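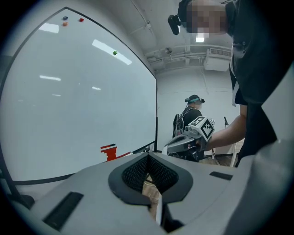 # Whiteboard to stay as Rarnoletti Building workroom moves to longer bookings

The large whiteboard in the upstairs workroom at the Rarnoletti Building will stay where it is when the room changes over to longer bookings in January, the building's managers have told regular users.

The board had been listed for removal in an earlier plan for the room. Under that plan the wall would have been left clear for a pull-down screen, and groups wanting something to write on would have been given a flip chart on legs. Users were asked for their views in the spring, and most of those who replied wanted the board kept.

The Rarnoletti Building is at 173 Camacho Street, Hirau, two doors up from the pharmacy. The ground floor is let to shops. The workroom upstairs can be hired by clubs, classes, small businesses and study groups from the Hirau area, and it has been one of the few rooms of its size in the centre of town since the old library annex closed.

## What is changing

The main change is to the length of bookings. At present the room is let by the hour, with no gap between one group and the next. From January it will be let in blocks of 2 hours, with a short break between blocks so that people can pack up and the next group can get in the door.

Morning and evening rates will be the same. In the past the evening rate was higher, and several of the language classes had moved to mornings to avoid it. Groups that already have a regular spot will be offered the block nearest to their current time before the rest of the calendar is opened up.

Bookings can be made up to 5 weeks ahead. The managers said this was shorter than some groups had wanted, but that the old system, which let people book as far ahead as they liked, had left the room reserved and empty on too many evenings. A group that misses a block without cancelling will still be charged for it.

Anyone who cancels by noon the day before will get the full amount back as a credit.

## The board

The whiteboard was put in by Plundo, the Hirau office fitters, when the upstairs floor was converted from storage. It is a big white board with a thin black frame and a narrow ledge along the bottom for pens. It has had a lot of use. Tutors work through sums on it, a gardening club draws up its plot plans on it, and the building's own notices are sometimes put up with the magnets that live in the top left corner.

There was red marker down near the bottom right corner when the room was last in use, and marks of that kind are the most common complaint in the room's comments book. The second most common is missing magnets. Dark blue, orange and red ones were together near the top of the board, with a green one on its own lower down.

Under the new terms each group will be asked to wipe the board before leaving, including the corners. Work can no longer be left up between sessions with a note saying "please keep". That practice had grown over the past year, and at times a class arrived to find most of the writing space taken up by another group's timetable. Groups that want to keep their notes are asked to copy them down or take a picture before the end of their block.

The managers will supply black, blue and red pens, a felt wiper and a bottle of cleaner. These will be kept in a drawer by the door -- pens left on the ledge tend to dry out or go home with someone. Groups are welcome to bring their own pens, provided they are the dry-wipe kind. Permanent marker was used on the board once last winter and took most of a morning to remove.

## Glare from the lights

One matter that has not been settled is glare. The board is glossy and the ceiling lights reflect in it as pale streaks, which can make writing hard to read from parts of the room. A number of people raised this in their replies.

Two fixes have been priced. The first is to fit covers to the lights so that they throw a softer light. The second is to replace the board with one that has a matte surface, which costs a good deal more and which would not wipe as cleanly, according to the quote from Plundo. The managers have put aside $300 for light covers and will try those first. If the glare is no better by the end of the winter term, the question of a new surface will be looked at again.

In the meantime, groups who find the reflections a problem are asked to try moving their chairs before they turn the lights off. The switches upstairs are shared with the landing, and turning off the room lights has left people on the stairs in the dark on more than one occasion. An electrician has been asked whether the two can be separated.

## Air conditioning and ceiling

The wall-mounted air conditioning unit will remain in place. It sits high up on the wall and can only be worked by remote control, and the remote has gone missing more than once. A holder for it will be screwed to the wall beside the door. Groups are asked to put the remote back there when they finish and to switch the unit off before they go.

There had been some discussion of putting in a lowered ceiling to hide the pipes and conduits that run across the room. That has been dropped. A lowered ceiling would have cut down on echo, which is noticeable when the room is busy, but it would also have meant closing upstairs for several weeks and moving the air conditioning unit to a lower position. The pipes are painted over when the ceiling is painted, and that work is next due in the summer.

The walls were also looked at as part of the same review and will stay white. One group had asked for a pinboard on the back wall. The managers said they would think about it but did not want drawing pins on the floor, as children's dance classes use the room in bare feet on some afternoons.

## Floor and storage

The wooden floor will be cleaned and treated during the holiday closure. The room will be shut for that work and for a few days after it while the finish hardens. Stands, easels and other equipment with thin metal feet should have rubber caps on them from January. A box of spare caps in common sizes will be left in the pen drawer, free of charge.

Groups that store things in the upstairs cupboard have been asked to label them and to clear out what they do not need before the closure. Anything left without a label will be moved downstairs and kept until the end of January, after which it will be given away or thrown out. The cupboard at present holds a quantity of folding chairs that do not belong to the building, and the managers would like to hear from whoever owns them.

Bags and coats can be left on the hooks on the landing during a session but not overnight.

## Reaction

Replies to the plan have been mostly in favour. The tutors who share the room on weekday evenings said in a joint letter that the board was the main reason they had stayed with the Rarnoletti Building when cheaper rooms were on offer elsewhere in Hirau. They asked for it to be wiped down properly with cleaner at least once a week, and that has been agreed.

Not everyone was happy about the longer blocks. A reading group that meets for a single hour said it would now be paying for time it did not need. The managers have suggested that short groups pair up and split a block between them, and a list for people looking to share has been pinned up in the entrance hall on Camacho Street. One pair of groups has already signed up to do this.

A few people asked for a second, smaller board on the other side of the room. There is no money for it this year.

## How to book

The January calendar will be open to regular groups first and then to everyone else. Bookings can be made at the front desk on the ground floor between 9 a.m. and noon, or by filling in a form and leaving it in the box by the stairs. Forms from the old hourly system will not be accepted after the closure, and groups holding a stack of them are asked to recycle them.

Keys must be collected from the front desk and returned through the slot in the street door. The cost of a lost key has not changed.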